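The Counter Hand

The brochure called it a counter hand. Miroslava Matoušek had it open beside the till when Orsolya Orbán came in at ten past two with the paperwork, and the service had been running in the back room of the shop since morning.

"It's the trial menu," Orsolya said. "Snacks, cold drinks, sandwiches. You tell it what goes on the tray and it puts it there. The other job is tidying."

She turned her tablet around so Miroslava could look at the two pages of the offer that had pictures on them.

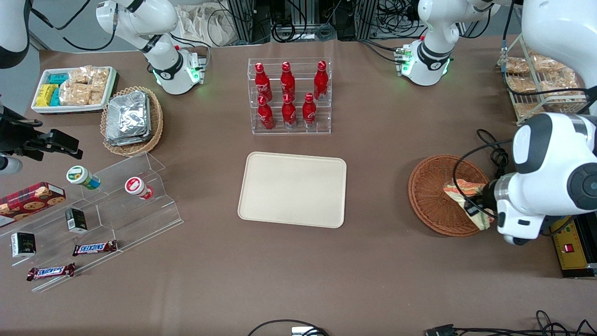
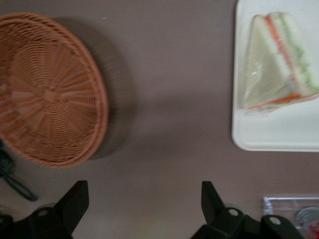
Flitent counter service, trial set-up: a woven basket and a white tray on the table.

Miroslava looked at them for a while. She had run the kiosk at Nudesthorpe station for most of her working life and had never liked a brochure.

"What does it do with the basket?"

"Whatever you need a basket for. Cloths, lost gloves. You choose when you sign."

"And the sandwiches. Does it squash them?"

"There's a grip setting. You can have it softer."

"Softer than what?"

Orsolya scrolled for the answer and didn't find it. She wrote the question down on the back of her hand.

The price was 650 a month, with the first 50 days at half. Miroslava did the sum on the edge of the newspaper. Her nephew Alper worked the early shift and cost more than that, but Alper also carried the papers in, unblocked the sink and knew which of the regulars had stopped speaking to each other. She hadn't told him Orsolya was coming. He'd seen the van and gone home without his lunch.

"Who else has taken it?" she asked.

"Bohumila Zelenák, in Ralitz. At the ferry terminal."

Miroslava knew Bohumila. They had trained at the same bakery and fallen out over an oven. She picked up the phone, put it down, then picked it up again and dialled.

"It's slow," Bohumila said, as though they had spoken the day before. "It's slower than me, and I've got the hip. But it's still going at four in the morning when the boat's late. Are you asking because you want it or because you don't?"

"I don't know yet."

"Get the softer grip. And make them show you where the off switch is. Ours took a week to do that."

"How's the hip?"

"Bad," Bohumila said, and talked about it for twenty minutes. Orsolya sat on a milk crate and answered her messages.

When the call was over Miroslava went through to the back. She asked for an egg sandwich on the tray, and then for it to be taken off again. She asked to be shown the off switch. Orsolya showed her, and then let her press it, and they stood there in the quiet.

"Leave it until September," Miroslava said. "Half price, like it says. Alper keeps his mornings. It can have the nights."

"Nights are a different form."

"Then fetch the form."

Orsolya went out to the van. Miroslava wrapped the egg sandwich in a paper bag, wrote Alper's name on it and put it in the fridge. Then she rang him to say it was there.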